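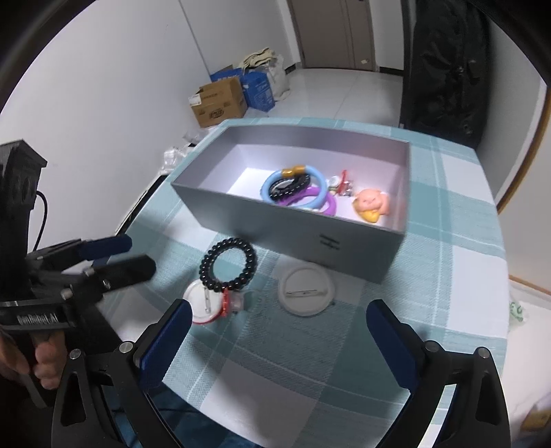

# 格子桌布上的小东西：我的首饰盒整理记

又到了翻抽屉的时候！我这个人买小首饰从来不手软，手镯、手串、徽章、挂坠，什么都往家里搬，搬回来就随手一塞。上个礼拜找一只耳钉，把三个抽屉翻了个底朝天，耳钉没找到，倒是翻出来一大堆早就忘了的东西。于是干脆铺上那块淡青白格子的桌布（我拍小物件最爱用它，什么颜色放上去都好看），把灰色的长方盒子打开，开始慢慢理。

最上面那张就是理到一半的样子，盒子里一堆，盒子外面也摊着几样。下面按东西一样一样说，想到哪写到哪，大家随便看看。

## 浅蓝色手镯

塑料的，很轻，立在盒子里特别抢眼。上面裹着一圈黄色和橙色的，像个搭扣，配浅蓝有种夏天汽水的感觉。Cimby 小店清仓的时候买的，25 块，当时店员还劝我拿两只，现在有点后悔没听她的。戴着打字会磕桌子，所以基本只在周末出门戴。

## 紫色手镯

压在蓝手镯和黑珠串底下的就是它。颜色偏挑衣服，我配白衬衫最多，配别的总觉得怪怪的。妹妹惦记它很久了，每次来都要试戴一下，我装作没看见。

## 黑色珠串，两条

一条跟蓝手镯缠在一起，珠子小小圆圆的，亮亮的；另一条平放在桌布上，看着要大一圈。小的那条我喜欢和手镯叠着戴，大的那条单戴就够了。Vallis 的摊位上一起挑的，两条 49 块，砍价砍了半天，老板最后送了我一个小布袋（布袋现在拿来装发圈了）。

顺便说一句，串珠子的弹力绳时间长了会松，别等断了再去换！我断过一次，在地铁站里，满地捡珠子，那个画面我现在想起来还脸红。

## 一小撮挂坠

在盒子右边，有个银色的圈，有一块红色半透明的，还有几个特别小的金属坠子。这种最容易丢，也最难收，单个放会找不着，放一起又打结。我试过药盒，试过小玻璃瓶，最后还是扣在一个圈上最省心，想用哪个就摘哪个。

## 粉色小猪

全场最佳！圆圆的脑袋，小小的黑眼睛，下面是黄色的，歪着身子站在盒子角落里，往前探着一点。它跟首饰一点关系都没有，是在 Ojo 抽盲盒抽到的，抽了 6 次才抽到它，前面几个都送同事了。放进首饰盒是因为每次打开盖子看见它心情就好，所以我决定让它常驻。

## 两枚圆徽章

都是白色的。右边那枚背面朝上，别针横在中间；左边那枚有一圈细细的红边，被黑珠串压住了一点。徽章我以前全别在帆布包上，后来包一洗别针就生锈，衣服也跟着遭殃，现在都是出门前现别，回家就摘。

## 红色透明小片

搭在左边徽章的边上，中间有一块方方的透明的地方。颜色我很喜欢，想找个同色的绳子穿起来挂在钥匙上，绳子还没挑好，有推荐的可以留言告诉我。

## 还没理完的部分

耳饰和戒指这次没拍，打算等 Stiteck 的分格绒布垫到货再弄，预计十月能收拾出来。到时候再开一页，顺便把那只失踪的耳钉也交代一下（如果找到了的话）。

2024-08-20 更新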